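Fold a Dish Towel the Quick Way

I love a drawer of neatly folded towels! Spread a plain sheet over the table first, so the stripes really pop. 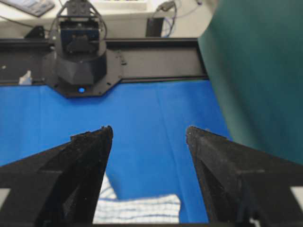 Step 1: Open it up

Take the towel by one short edge and give it a good shake.

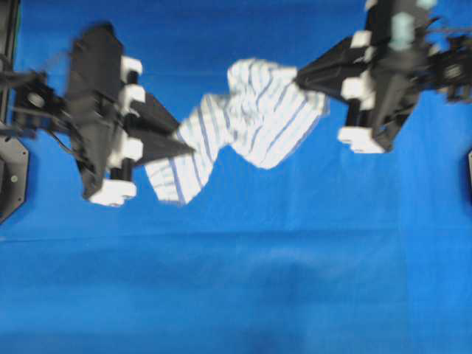
My own towels come out of the dryer in a knot, every time. Holding one up off the table, with both ends pinched, lets the middle hang free (so satisfying!).

Step 2: Let it drop

Lower the bottom edge first, then smooth toward you

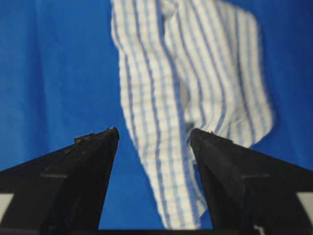 and line up the corners before folding in half, then in thirds.

Step 3: Small stuff

Socks go last. Lay each one flat,

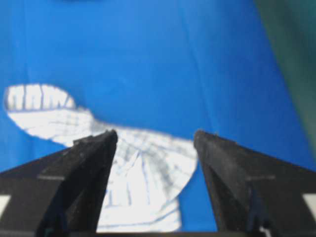

fold the toe up to the cuff, and tuck it in beside the towels.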